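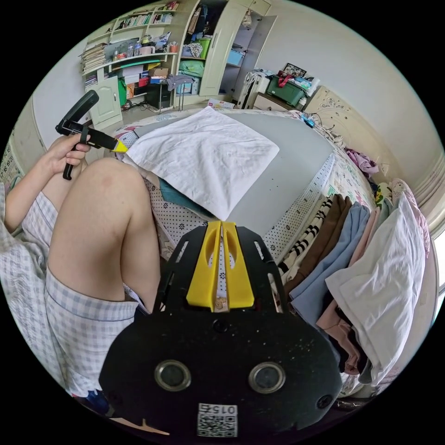
*Bed with the gray board and folded white cloth, clothes pile on the right.*

12 August 2026, laundry folding, bedroom

Today I worked on the bed and not on the table, as we agreed for the Hikinow notes. The pile keeps the order: black-and-white striped one, brown, light blue, then the pink. I want this same order for the next entries, so please do not sort it by size.

For the white cloth I wrote down only the fold in half and again in half. The mattress is soft and the corners move when I press. On the hard table at Beaudoin this was easier for me. 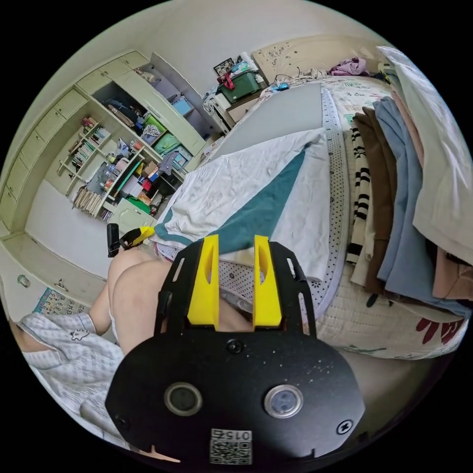
The large sheet with the teal border needs more space than the small cloth. I prefer to lay it across the bed first and find the border with the fingers, then bring the corners together. The lilac clothes stay near the headboard until the end.

To do: write the fold steps on page 151, ask Sema which width they want for the sheet.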